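Tuning the Room: A Talk with the Sound Engineer at Condden Hall

The hall at Condden seats 193, and most of the people who play there bring acoustic instruments and one or two voices. The engineer who has mixed its folk and chamber series for 8 seasons prefers to talk about the building before talking about equipment.

"The room has a buildup in the low mids," he said. "Guitars sit right in it. If you bring up a dreadnought flat, with no correction, the audience hears a lot of body and very little string. I cut there first and leave the top alone."

He works from a small digital desk at the back of the hall, on the left side. The position is a compromise. The center seats sell, and the rear wall adds bass that isn't present in the middle rows. He walks the room during each sound check and writes down what he hears in a notebook.

Sound check is at four in the afternoon and lasts 60 minutes for a trio. Larger groups get more time if they ask for it in advance. Few of them ask.

"The first 30 minutes go to monitors," he said. "If the players can't hear each other, they play louder, and then the front mix is wrong before I've touched it. Fiddle players want less of themselves than they think. Singers want more, and I give it to them in small steps."

For the September opening the hall had the Ruser String Band, five players around a single large-diaphragm microphone, with a direct line from the bass. The method is old and leaves the engineer little to do once the show begins. Balance is set by where people stand.

"You lose gain before feedback," he said. "That's the price. I had the mains pulled down further than I like, and the fans in the lighting rack were audible in the slow tunes. The band was good at moving in and out, so the solos came through."

The second half was the pianist from the Enham duo with a cellist. He used a spaced pair over the piano, lid on the short stick, and a clip microphone on the cello, mostly for the monitor. The cello reached the back row without help. The piano needed some – the Dumitrescu arrangements in that set are written low and the left hand tends to blur.

He records every concert from the desk, but doesn't hand out the files without a second pass. A board mix of an acoustic show has too much voice in it, he said, and musicians who hear it tend to blame their own playing.

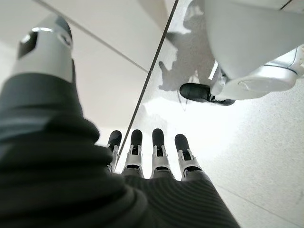

"What I want next is a pair of room microphones hung permanently from the second beam," he said. "Then I can line them up with the desk feed and get the delay right once. At present I put stands in the side aisle and measure again every night. The cable run is the hard part – it has to cross over the lighting circuits, and it should cross them at a right angle."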